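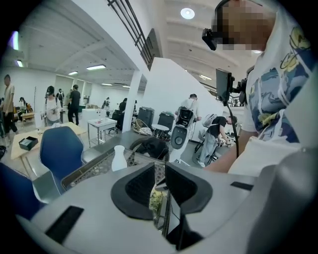
How much equipment does a student team need to buy before it can start recording hand-held gripper demonstrations?

Less than we first asked for. Our team could have started with one pair of grippers, a head camera, a chest mount for a phone, and enough batteries and storage cards to get through an afternoon. Most of the rest of our first list was either bought too early or could have been borrowed.

Search reports Enter keyword Go

Project Isa: Equipment Plan and Spending Report
Nultham College, Robotics Projects

1. Background

Project Isa records people doing small household tasks with a gripper in each hand, so that the recordings can later be used to train a two-arm robot. We do not own the robot. The arms are shared by several courses and stay in the Pelupessy Lab, and our time on them is booked for next term. Our job this term was to plan the recording side, buy what it needed, and write down what it cost so the next team has something to work from.

The course ran 16 weeks. We had thought the planning part would take two of them and it took five, mostly because we changed our minds about how many people should record at the same time.

2. What we asked for at the start

The first request was written in February, before any of us had held a gripper for longer than a few minutes. It asked for:

- gripper pairs for every team member
- spare fingers for each pair
- head cameras and chest mounts
- a laptop for every station
- new tables, chairs and props
- cases for moving all of it

The request was sent back to us with a note asking which lines were needed to record the first task and which were needed later. We could not answer that, so we rewrote the list around the tasks.

3. Planning from the task

For each task we wrote down what the person has to pick up, where it starts, where it ends, and whether one hand can do it. Then we put equipment next to it. This made it clear that furniture should come off the list. A table is a table, and the open room where we record already has several kinds, along with chairs and shelves.

The flower task is a good case. It needs a vase, a bouquet with a long stem, and two grippers. We use the square table with the glass top. The glass lies over a woven pattern, and we wanted at least one surface that is not plain, since the robot will not always be working over plain ones. Cost of the table to the project: zero.

Markers were a line we had left off completely. Each gripper carries cubes printed with square black patterns, and the head camera has to be able to read them. We print the patterns ourselves but the cubes need to be flat and matte, and a scuffed face has to be replaced. We now keep a small supply of printed sheets in the gripper case. 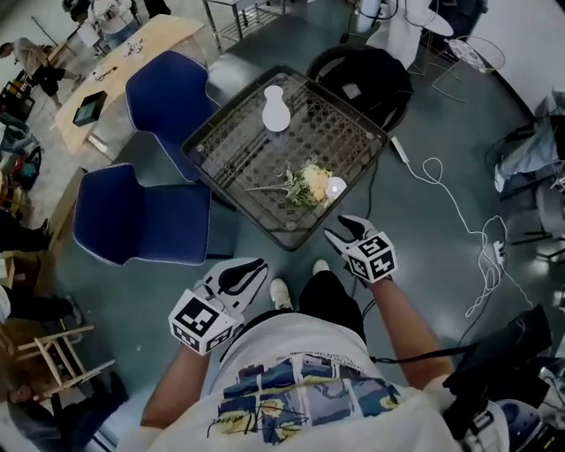 4. Prices and what we bought

We got quotes from Dodgate, which sells parts to the college already, and compared them with making things ourselves. Grippers were the largest cost. Fingers were the one we got most wrong. Dodgate quoted $167 for a finger set with spares, and we thought we could print our own for much less. We could, but the soft material took several tries to get right and we lost more than a week to it. If your schedule is short, buy the first set and print the spares while you use it.

Smaller lines:

- Power strips and long extension cables. We set aside $100 and used all of it. The outlets are never next to the table you want.
- Storage cards. Buy 5 for each station. Two are recording, two are being copied, and one is the spare that someone will need.
- Straps and a shoulder bag for each person. We had not planned on these. The battery and the loose cable have to go somewhere while both hands are busy.
- Phone mount. Get one with a joint you can lock. Ours sagged until we changed it.

We did not buy laptops. The lab lends them by the afternoon, and copying cards at the end of the day worked well enough for our volume.

5. Things that cost time and were not on any list

Charging. We bought batteries and forgot to buy enough chargers, so on one Friday we stopped recording by three o'clock.

Fitting. Straps have to be set again for each person who puts the gear on. Allow time for this in the booking, because we had been booking the room only for recording time.

Room sharing. Other people use the room while we record, and they walk past, sit nearby and move chairs. We did not try to block off an area. We did ask the lab to let us blur faces before any recording leaves the college, and the software for that was free, but someone has to run it and check the results. Put those hours in the plan.

6. Recommendations for next term

- Write the task list first and get it approved before asking for prices.
- Order one complete station, record with it for two weeks, then order the second.
- Ask Dodgate for delivery times in writing. Two of our orders came in separate boxes on different days.
- Keep part of the budget unspent until the recordings have been tried on the real arms. Finger shape is the most likely thing to change.
- Store each gripper pair with its own fingers, marker sheets and charger, and label the case.

The full price sheet and the task list are in the Project Isa folder in the Pelupessy Lab.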